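Vuvemska Teleoperation Users Group
Minutes of the March meeting

The meeting opened a little after 9:30, once everyone had found a chair and the coffee had made it down the hall. The chair welcomed the two newcomers from the Lancombe side, who will be joining us for the rest of the spring, and thanked the people who had stayed late to get the practice station running again. The minutes of the last meeting were read over and accepted, with one small correction (the spare hand controller is kept in the upper drawer, and the minutes had it in the lower one).

1. Where we are with the demonstrations

The group now has 237 demonstrations saved for the bin-and-tray exercise, all of them done by remote control in the simulator. There was real pleasure in the room at this number, and several people said so at some length. The chair reminded us that a saved demonstration is only a saved demonstration, and that we still have to go through them and decide which ones we would be happy for a robot to learn from. So far 70 have been reviewed. The reviewers are working from the notes we agreed on in the winter, and they report that the notes are holding up well except for the part on pauses, which comes up again under item 3.

2. The bin-and-tray exercise

We spent the longest part of the morning on this one. For the benefit of the newcomers, the chair went through the exercise from the start: the operator drives the arms over the table, reaches into the pink bin for the bottle, brings it out and sets it down in the turquoise tray. It sounds like a very short job, and it is when you do it with your own hand! With the controllers it asks for a good deal more patience, mostly at the moment of going down into the bin, when you have to line up with the bottle without leaning on the rim or the floor of the bin.

Views looked at during this item:
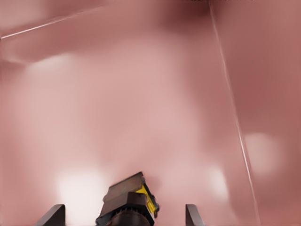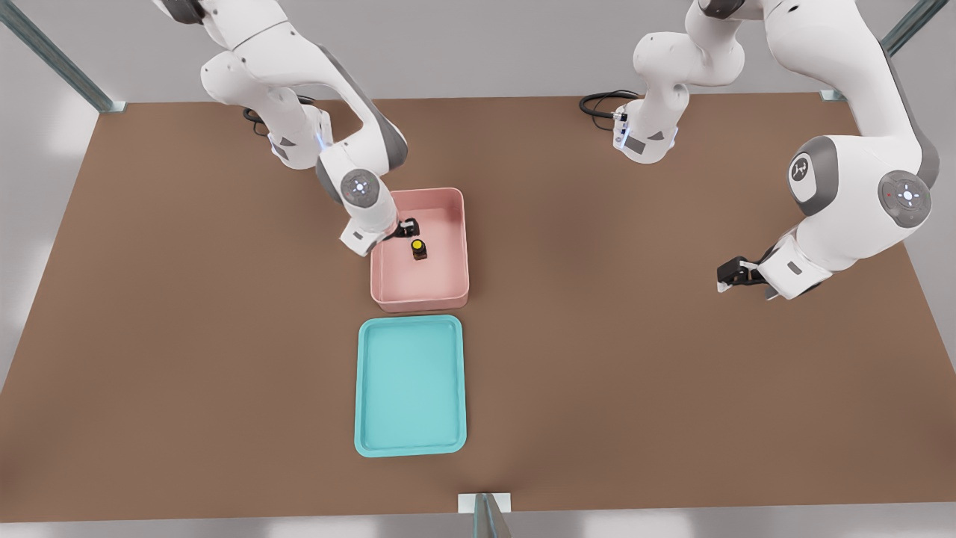

A long and friendly discussion followed about which view a person should be watching while they work. Our more experienced operators like to make the big movements with the table view up and then switch to the close view for the last bit of the approach. Some of the newer people find the switch upsetting and lose their place, and they would sooner stay with the table view the whole way through, even if it takes longer. It was agreed that both ways are fine for now. Operators are asked to write down which one they used in the comment box, so that the reviewers can compare the two in a month or so.

One member raised the question of the arm that isn't doing the reaching. In a fair number of the saved demonstrations it drifts a bit, simply from the operator's other hand getting tired, and the worry is that the robot will learn the drift along with everything else. After some back and forth we settled on asking everyone to park the idle arm out to its own side with the gripper open, and to take that hand off the controller altogether if they can.

3. Pauses and second tries

The reviewers asked for a clearer rule on what to do when an operator stops to think. We have been throwing out anything with a long pause in it, and the feeling was that this has been too strict, particularly on beginners, who pause because they are being careful. From now on, a pause of up to 7 seconds is fine and the demonstration stays in. Anything longer goes into a separate folder, to be looked at by a second person before it is dropped.

Second tries were also talked over. If the operator misses the bottle, backs up and then gets it properly, we will keep that one and mark it. The Agbeko people, who joined by phone, told us that they had kept theirs as well and were glad of it later on. If the bottle is knocked over, please reset and begin again.

4. Hand guiding on the real arm

Work on the hand-guided version continues at Trotance, where operators take hold of the arm itself and lead it through the motion. Two of our members went over to try it and came back very enthusiastic (and with sore shoulders). They felt the motions came out smoother than with the controllers, though it was harder to keep their own arms out of the way. A longer visit will be arranged, and anybody who would like to go along should put their name on the sheet by the door.

5. Practice station

The right-hand controller has been sticking again on its trigger. A replacement has been ordered. Until it arrives, please squeeze the trigger all the way and let go fully between tries, and don't take it apart.

Bookings for the station will go up to 2 hours at a time, with a proper break in the middle.

6. Other business

A request was made for a stool with a back. The chair will look into it.

The meeting closed at 11:15. The next one will be in the same room, and the Lancombe group has kindly offered to bring the pastries.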